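Student Project Report
Unit: Automation in the Workplace (Site Visit Component)
Topic: Open day at the Sistar demonstration space

1. Purpose of the visit

For this unit each group had to visit a workplace where automation is developed or used, and to write a report on what was learned. Our group chose the open day of Sistar, which runs a demonstration space in a converted building with two levels. The topic we had registered was "How is human work turned into training material for robots?" Before the visit we had read two course articles about teaching by demonstration, but none of us had seen it in practice.

The open day took place in November. We arrived at 9.30 in the morning and stayed until the middle of the afternoon. There were 39 visitors on the list, divided into groups, and our group had 3 students from our programme.

2. Preparation

Each student prepared five questions at home and we compared them on the bus. Many were the same, so we kept 15 in total and organised them under the headings equipment, people and data. Our tutor had advised us to ask short questions and to let the staff talk, and this was good advice. At the entrance we signed a form about privacy, which took longer than expected as the form had four pages and one of us wanted to read all of them.

3. The equipment

The project shown at the open day has the name Prulari. Its idea is that a person does an ordinary task by hand, but holds a gripper in each hand in place of using the fingers. The movement of the grippers is recorded and later a robot arm with a similar gripper can learn from it. Our guide explained that this is cheaper than moving a real robot by remote control, and also faster, because a person does not have to wait for the machine.

On each gripper there are square black-and-white markers. The system can calculate from them where the gripper is and in which direction it is turned. I had imagined that such markers would be very small and precise, like a bar code, but the patterns are bold and easy to read from a distance. The operator also wears a harness with straps over dark clothes.
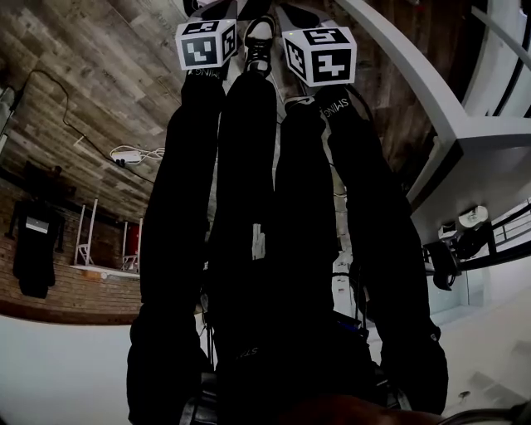 The weight was the first thing I asked about. The guide answered that the grippers are light, but after some time the forearms become tired, and for this reason the operators change after each block of recording. I was allowed to hold one gripper for a few minutes. Closing it is simple. Judging how far away an object is was more difficult for me, and I dropped a plastic cup two times before I could put it on a shelf.

4. The recording sessions

A session begins with a calibration, when the operator stands still and then moves both arms slowly. After this the operator receives a task from a list, for example to place an object in a box or to fold a small towel. The same task is repeated many times with small changes in the starting position. At first I thought the repetition was to correct errors. The guide told us that variety is the goal, and that a slow or slightly clumsy attempt can also be kept if the task is completed.

According to the wall poster, Prulari has until now 3706 accepted recordings. We asked how many were refused and the answer was almost the same number again, which surprised us. Common problems are a marker hidden behind the body, a person walking too close, or a cable that becomes loose in the middle of a task. The checking is done by a program with the name Cekeck, and after it a person looks at the doubtful cases.

We were told that the software for the markers comes from a partner firm, Weerakoon. We could not speak with them on the day, so I can not say much about how it works. In the report plan we had promised a short section on this, and I apologise to the reader that it is missing.

5. The demonstration space

The main room is open and bright, with a light wooden floor, a long table with a white cloth, and desks along the left wall. A dark railing separates it from the lower level. Visitors and staff move in the same space, and this was a point we discussed in our group. In the factory we visited last term there were yellow lines and gates everywhere. At Sistar the rules are spoken at the start – do not step over cables, do not touch the markers, and ask before you take photos of a screen.

I think the open arrangement made it easier to ask questions. It also made it harder to hear the answers, and some parts of my notes had to be completed later with help from my classmates.

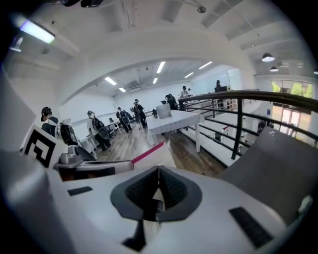 6. What we learned

Our answer to the registered question is only partial. We understood how the movement is captured and how the recordings are checked. We did not see the training of the robot itself, which happens on computers at another site and takes several days.

The largest change in my own opinion is about the labour involved. Before the visit I believed that automation of this type needed mostly programmers. In the Prulari team more than half of the people are operators or checkers, and they have learned a skill that did not exist in my textbook. Our guide had worked before in a bakery and said that patience with the hands was useful in both jobs.

7. Questions still open

How are the operators paid for refused recordings?
Can a left-handed operator give recordings that are useful for all robots?
How long are the recordings stored, and who can ask for them to be deleted?

We have sent these by e-mail to Sistar and will add the answers to the appendix when they arrive.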